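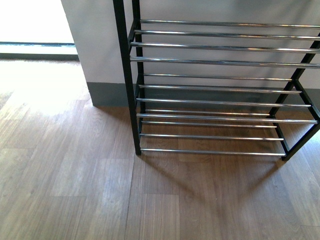 Áine Ó Néill has held for years that a hallway robot ought to be judged by what it does with wet boots on a bad evening, and her remark is still the one most often repeated when people talk about the Goretti, a small household tidying robot sold by the firm Skasenetti together with a setup and care service.

The Goretti is meant for one part of the home, the entryway, and for the family of chores that gather there: picking up shoes, pairing them, and setting them on a rack. It went on sale on 17 October 2019, after a long trial in the town of Prukeswood, where 19 households kept one by the front door through the winter and wrote down, in a good deal of loving detail, whatever it did with their sneakers.

Design

The robot is a low wheeled base with a single folding arm and a soft two-fingered hand. It carries its camera at the top of the arm and looks down at the floor and the rack from there, so the same view serves for finding a shoe and for choosing a spot to put it. Running time on a full charge is nearly 7 hours, though most owners let it go back to its dock long before that.

Racks made of bars, such as the freestanding kind with a black metal frame and shiny chrome rails, have a section of their own in the manual, and it's a section worth reading slowly. Bright rails throw back highlights, and from above the front bars partly cover the ones behind them, so the robot has to work out which bars belong to the same shelf before it can trust a heel to them. The manual asks owners to begin with the rack completely empty, pushed near the wall but free to stand on its own feet, and to let the robot learn it once by daylight and once by lamplight. Strong sun across the floorboards can slow the learning down, and drawing a curtain is usually enough.

Service plan

Every Goretti comes with a home visit from Breathnach, the company that handles installation and repairs. The fitter maps the hallway, teaches the robot the rack, and stays until it has put away a few pairs belonging to the household. A yearly plan costs $319 and covers 2 further visits, new finger pads and a cleaning of the wheels — a blessing in any home with a long-haired dog.

Reception

Early owners were fond of the machine and patient with it. They praised how gently it handled children's shoes and how quiet it was in the evening, and several admitted to saying good night to it. Complaints centered on tall boots, which tended to slide between the bars, and on flip-flops, which the hand often dropped. A software update in March improved the handling of boots by laying them on their sides. Flip-flops remain listed in the manual under items best put away by hand.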